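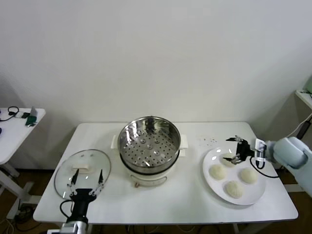
Steaming for people who gave up on steaming
Speaker notes, Hurville Library lunchtime talks, Jul 4, 2024

Opening (keep it short, they'll still be getting their tea)

Hello, thanks for coming, I'm Manee Ruangrit and I've been cooking in other people's kitchens for most of my working life, first at Ongart and then running classes out at Cenevine. Ask for hands up: who grew up on grey broccoli? Wait for the groan. My theory is that a whole generation was put off steamed food by one vegetable cooked for three times as long as it needed, and I'd like to win a few of you back before two o'clock.

Say early on that there are no recipes to copy down. The handout has the timings. Pens can go away!

Part one: what the steam is doing

Don't get bogged down in physics here, last time I lost the back row. Steam is water that has taken on a great deal of extra energy to become a gas, and when it touches something cooler, like a carrot, it turns back into water and hands that energy over. That's the cooking. It's why a burn from steam is so nasty, and it's why a fillet of fish can be done in the time it takes to set the table.

Water boils at 100 degrees down here and a bit less up a mountain, so the food can't get any hotter than that. No browning, no crust. If you want colour and flavour you have to bring it yourself, and I'll get to that.

Tell the Satham story if they look lively. (Short version: holiday house, up in the hills, potatoes that would not cook, me blaming the potatoes for an hour.)

Part two: the three mistakes

Mistake one is crowding. Steam has to get around things. If you pile the beans up like a haystack, the ones at the bottom go soft and the ones in the middle squeak. One layer, maybe two if they're loose, and leave some holes showing.

Mistake two is lifting the lid. I know. I do it too. Every time you peek you let the heat out and have to wait for it to build again, so set a timer and go and do something else. And when you do lift it, tip the far edge up first so the steam goes away from your face. My neighbour Eino Hirvonen wears glasses and has never once remembered this.

Mistake three is starting cold. Get the water properly going before the food goes in, otherwise the clock on the handout means nothing.

Pause for questions. Somebody will ask about the microwave. Yes, it works, a covered bowl with a splash of water does a perfectly good job of peas. I'm not a snob about it.

Part three: things you wouldn't think to steam

Eggs! This is the bit I get most excited about, so watch the time. Steamed eggs peel better than boiled ones, in my kitchen anyway. Straight from the fridge, 12 minutes for a firm yolk, then into cold water. I used to lose half the white on every boiled egg I peeled and now I hardly swear at all.

Savoury custard. Two eggs, about double their volume of cool stock, a bit of soy, strained into little bowls with foil over the top. Gentle heat, because if it's going flat out you get bubbles right through and it turns into a sponge. Nuanchan Khamphan taught me to prop the lid open with a chopstick to keep the heat down, which I realise contradicts mistake two. Own up to that before someone in the front row does it for me.

Stale bread rolls. A minute or two and they're soft again. Eat them straight away though — they go like rock afterwards.

Pudding, the proper kind, with golden syrup. Hemi Trevaskis has promised me his nan's recipe since May and I'm still waiting, so if he's in the room, embarrass him.

Part four: bringing the flavour

Season after, mostly. Salt sprinkled on top of vegetables tends to get washed off by the drips. What I do is keep a jar of something ready: ginger and spring onion in hot oil, or butter mashed with lemon and anchovy, or just good olive oil and a heap of pepper. Fish on a plate with its sauce already under it is the exception, because the juices run down and make the sauce better.

Putting lemongrass in the water — people love this idea. It makes the kitchen smell gorgeous and I've never been able to taste it in the food. Happy to be argued with.

Part five: cleaning (quick)

Hard water leaves white scale in anything you boil water in. Equal parts white vinegar and water, let it sit, wipe, rinse well. Unplug electric ones and let them cool first, and don't dunk the base in the sink. Atif Arain from the repair night would like me to say that twice, so say it twice.

To finish

Custard tasting at the side bench, small spoons, ask about egg and soy allergies before anyone digs in. Handouts are by the door. The next talk is Atif's, on sharpening knives, and he'd like you to bring one wrapped in a tea towel.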